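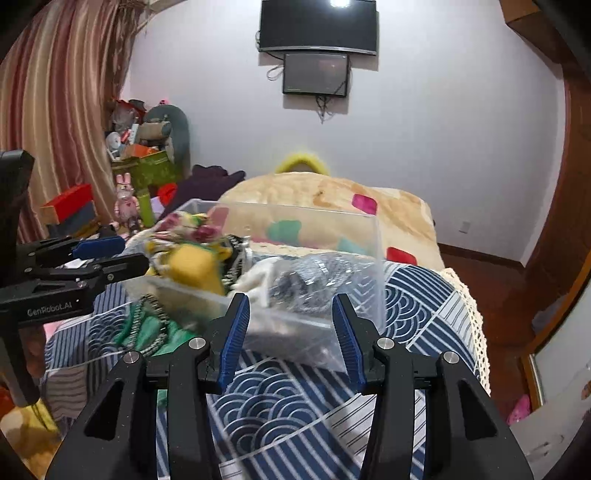 Figure 3. Clear storage box of fabrics on a bed, with two hand-held grippers.

4.2 Reception of the return episode

The second part of our study looks at how viewers and reviewers responded when Loltdale came back for a single feature-length episode after a long break. The series had ended without a proper finale, and the one-off was announced only in March, a few weeks before it was shown. We collected 598 written responses: 47 reviews from newspapers and magazines, with the remainder taken from the open comment pages of the Pilleswood television forum. Responses shorter than 100 words were left out, as were posts that dealt only with the broadcast time or with streaming problems.

Each response was read by two coders. They marked whether the writer had seen the original run, whether the overall verdict was favorable, and which parts of the episode were mentioned. Where the coders disagreed, a third reader made the final choice. The coding sheet was the same one used for the pilot episode in Section 4.1, with one added field for remarks on the change of setting from the harbor town to the inland village.

Press reviews were mostly favorable. Reviewers praised the lead performance and the slower opening, and several said the mystery itself was thin. Forum writers paid much more attention to continuity. They asked why the sister was never mentioned, why the old police station had a different staircase, and whether the final scene was meant to lead into a new series. A press review could call the episode a success and spend one line on the plot, while a forum post with the same verdict often listed every loose end first.

Viewers who had not seen the original run were a small group in our sample and wrote shorter responses. They tended to compare the episode with other crime dramas then on air. Two of them took the lead character's former partner for a new character, and said they liked her introduction.

The production company, Prudico, did not promote the episode as the start of anything longer. Even so, the question of a further series came up again and again on the forum, and it shaped how the ending was judged. Writers who expected more episodes described the last ten minutes as a promising setup. Writers who took the episode as a farewell found the same ten minutes rushed.

We did not code the replies posted beneath each forum entry. There were more than 3,000 of them, many only a few words long, and they are treated separately in Section 4.3.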